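A morning at the Evwood lab open house

Filed under: Visits

I almost skipped this one. Peltley is a long drive for me, it was raining, and the Evwood sign-up page made the whole thing sound like a slideshow with cookies. But Suha Karam had saved me a spot in the early group, so on 31 March 2024 I was standing in their parking lot with a wet jacket and a visitor sticker that wouldn't stick. So glad I went!

The first stop was the room I'd been hoping for, where they collect examples for the kitchen project, which they call Fistska. (I asked where the name came from and got three different answers.) The idea is simple enough to explain to my mother. A person puts on a headset and a pair of tracked gloves, looks out through the eyes of a two-armed robot, and does a small chore. Everything gets saved - what the robot saw, where the arms went, what every finger was doing. Do that enough times and you have something a program can learn from.

What I hadn't understood from the website is how much of this happens in simulation. The counter, the dishes and the robot itself are all drawn by a computer. Suha told me a good operator gets through 60 runs in a shift, and that each chore needs 200 clean ones before they'll train on it. The one they were on that morning involved moving food between plates, and the big monitor on the wall showed us what the operator had in the headset. 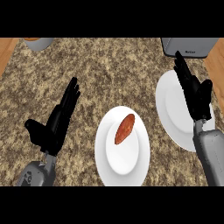
The robot's own view in the simulated kitchen, with both hands open and the sausage-looking thing still on the nearer plate.

I got to try it after the first group cleared out, and wow, I was bad. The gloves feel fine, sort of like ski liners, but the hands you see are a little bit behind your own, and you keep wanting to correct for that. I knocked a plate clean off the counter on my first go. On my second I squeezed so early that I closed my fingers on air and then stood there proudly holding nothing. My third one counted! Đức Mạch, who was running the station, marked it as a keeper and then told me very kindly that it was slow.

He and I ended up talking for a good while about what makes a run worth keeping. I'd assumed they wanted perfect ones only. They do throw out the ones where something ends up on the floor, but they like a run where the operator misses a bit, backs off and tries again, so the program gets to see how a person recovers. They dislike hesitation more than mistakes. If you hover over the plate for ten seconds making up your mind, the program may learn to hover too. They also shuffle things between runs, so plates get moved and the counter might get a new surface. He had a list of 410 layouts on his second screen and scrolled through it for me, much too fast to read.

I did ask the obvious question, whether any of this carries over to a real kitchen. Đức said partly. Reaching carries over pretty well, gripping soft or slippery stuff much less so, and for that they still record on a physical robot in the next building. We didn't get to see that one, which was my only real letdown of the day.

After that came coffee and a talk in the Huang room upstairs. The talk ran long and the projector was dim, but the part on labeling was good, especially the bit on how they write the one-sentence instruction that goes with each run. Two people can watch the same recording and write it up very differently, and they keep both versions.

If you want to go, the next open house is in December and the early group fills up first. Park behind the building, the front lot is tiny. Wear short sleeves if you plan on trying the gloves, and eat beforehand. There were cookies, but they were gone by the time I came back down.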